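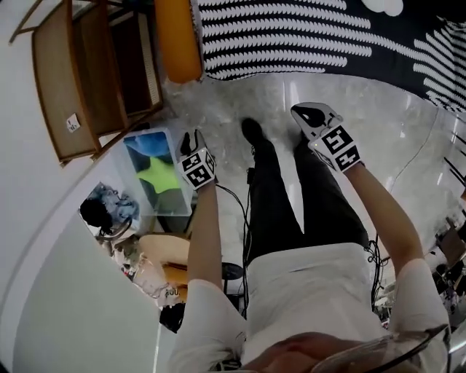 *The marble-patterned floor and the black rug with its white scalloped stripes.*

Brallera is a home furnishing and tidying service in Udstead. We set up rooms for people who have just moved, and we put rooms back in order for people who have lived in theirs a long time. Maja Kozłowski and Gonzalo Barrios started the company with 2000 dollars and a rented van. Geeta Chaturvedi joined in September of the second year and looks after bookings.

Most of our work is in apartments and small houses. We bring rugs, chairs, stools and storage boxes, and we use what the customer already owns wherever it fits. Our storeroom on Lultwood Road holds 700 items.
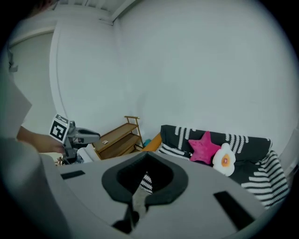 *Black-and-white striped fabric on the seat and arm of the sofa.*

A typical visit takes 3 hours. Fabrics are dealt with first, then furniture, then the small things that end up on the floor. Clear boxes are our usual choice for those, and we put them where they can be reached without moving a chair.
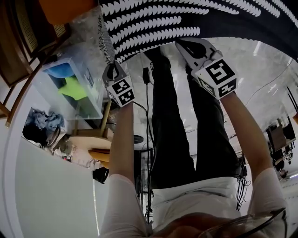 Papers and photographs are left for the customer to sort. We don't throw anything out unless we are asked to in writing. Dariusz Kalinowski repairs cane seats and loose chair legs at the storeroom, and customers may bring in their own pieces between 9 a.m. and noon.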